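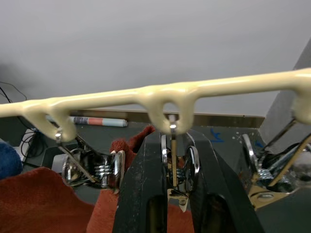
Shiny metal clips on a cream-colored plastic hanger bar.

Running a weekend food stall out of a home kitchen

When we first took our dumplings to the market at Anance, I packed the car the way you'd pack for a picnic, and I spent the whole morning digging for the tongs. A few summers on, I've settled into some habits that make a small pop-up kitchen much easier to live with, and I'm happy to pass them along.

Pack in the order you'll unpack. Burners and gas go in last so they come out first, and the napkins can ride at the very bottom.

Make your sauces the night before and chill them in flat, shallow tubs. They cool faster that way and stack nicely in the cooler. I label the lid and the side (lids wander, believe me).

Keep the menu short. We opened with 4 dishes at Cirnirov in June and dropped to 3 by the second weekend, and the line moved so much better! People don't mind a small menu if the food comes out hot.

Portion your fillings ahead. For a lunch crowd of 70 I scoop everything onto lined trays, cover them well and put them straight back in the fridge until it's time to load up.

Bring twice as many dish towels as seems sensible - one set for hands, one for hot handles, and a pile for whatever gets spilled. A bowl of warm soapy water under the table saves a lot of walking, too, though you'll still want a proper handwashing spot, so ask the market what they require.

Write your prices big enough to read from the back of the line, and carry plenty of small bills.

And do eat something yourself before you open. I like a cold noodle salad, made the day before, eaten standing up next to the car with 30 minutes to go.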